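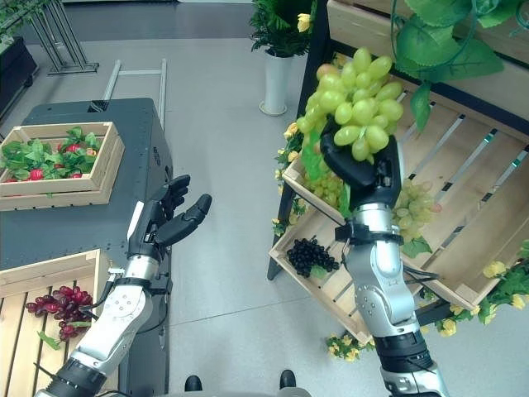
Fig. 6. Green grapes held over the tilted crate.

12 shares · 16 comments

Section 6: Dressing the Fusten fruit stand

The Kendex leaflet claims a full display takes 16 minutes. Allow longer, especially if the garlands have been stored in a heap.

1. Stand the black metal frame on a level floor. Push down on each corner. If it rocks, sort that out before any fruit goes near it.

2. Put the large slatted crate at the back and the tilted one in front.

3. Hold each bunch of artificial grapes by the top and let it hang. Squeezing the berries is said to do no harm. We would not rely on that.

4. Lay the dark bunch low in the crate and the pale green ones higher up. The leaflet calls this "natural layering". It mostly stops the dark grapes being hidden.

5. Hang the large vine leaves last, then trail the yellow flower garlands along the edges.

Note: Strawberries look better in their own crate, on a bed of green leaves. Mixed in with grapes they tend to slide to the bottom, whatever the box lid shows.

Caution: Garlands that reach the floor will catch feet. Tuck them in wherever people walk past.

Caution: "Fade-proof" is the maker's word. Keep the fruit out of strong sun in July all the same.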